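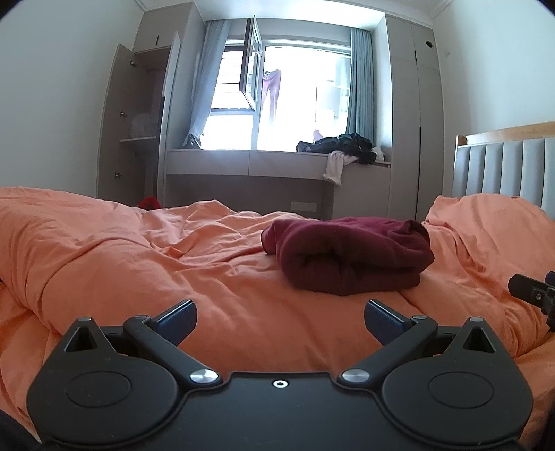
Hi, I'm Zodwa Zwane, and I started Drodus because I was tired of writing the same glue code over and over. Every robot project I'd worked on had a folder called "utils" or "misc" or, in one bad case, "misc_new_FINAL," and that folder was where all the real work lived. Time sync, camera calibration, converting one log format into another, a script that only ran on one person's laptop. So now we make that folder for a living!

We're a small software company in Perkuvdale, upstairs from a place that repairs sewing machines (lovely people, very loud on delivery days). We write perception and planning software for robots that have to work in homes, where things are soft and get left wherever people drop them. Bedding, towels, sweaters, curtains. I love this stuff. A box has six sides and stays a box. A duvet is a different shape every time you touch it, and your nice tidy object model goes straight out the window.

Our main product is called Jorkar. You feed it recordings of somebody doing a chore with a hand-held gripper, and it works out where the gripper was, how far open the fingers were, and which bits of the recording are any use for training. It throws out the parts where tracking got lost, and it tells you why, in plain words, with a timestamp. That last bit took us longer than the tracking did. I'd been on the receiving end of too many tools that said "error 4" and went quiet.

Then there's Lại, our replay tool, which began as a weekend thing of mine and got out of hand. You take a recording, pick the arm you own, and Lại checks whether that arm could follow the same path without folding itself into a knot or hitting its joint limits. It can chew through up to 1000 recordings overnight on an ordinary desktop. I named it after the Vietnamese word for "again," which is what I kept saying to the computer at the time.

How do we work? Mostly by doing chores. Everyone here, me included, takes a turn with the grippers, and I think it shows in the software. You only need to spend one morning picking up laundry in front of a bright window to start caring a whole lot about exposure settings. Dark cloth on bright cloth is fairly kind to a depth estimate, dark cloth on dark cloth is miserable, and we keep a set of 400 recordings of the most miserable cases that every new version has to get through before it ships. The current version fails on 23 fewer of them than I would've bet, and I owe the team a lunch over that.

We also write a lot down. The docs are a part of the product, and if a page in them confuses you, that's a bug and you can file it as one. We closed 755 tickets last year and a good chunk of those were somebody saying "I read this paragraph three times." Fair enough! Keep them coming.

Things we don't do: we don't build arms, we don't sell grippers, and we don't do factory lines (there are plenty of good people who do, and I'm happy to point you to them). If you've got a robot and a pile of recordings and you're stuck somewhere in the middle, that's us.

We'll have a desk free for a perception person from July. You'd be working mainly on cloth segmentation, with some time on the calibration tools, and you'd get the chair by the radiator. Write to me directly and tell me about something you built that broke in an interesting way. No cover letter needed, I never know what to do with them.

Page last updated 2021-06-15

1690 shares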